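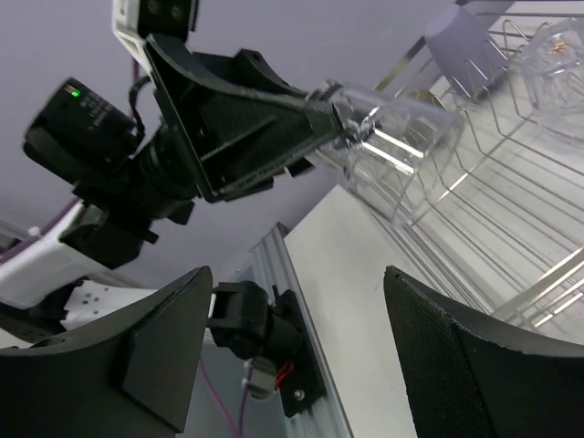

Cups, Second Look

Chiamaka Haruna keeps telling me the Milari tumbler is the one to buy. I have my doubts. Clear plastic with ribs always looks better in a catalog than it does in a cupboard, and 41 dollars for a set is a lot of money for plastic.

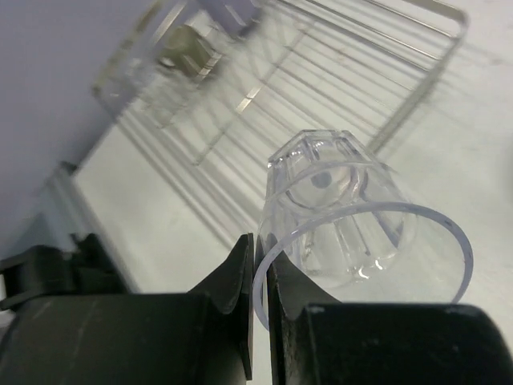
Clear cup on its side, base up and to the left. The angled base catches the light nicely, I'll give it that. Still not sold on the ribs.

Posted 2nd February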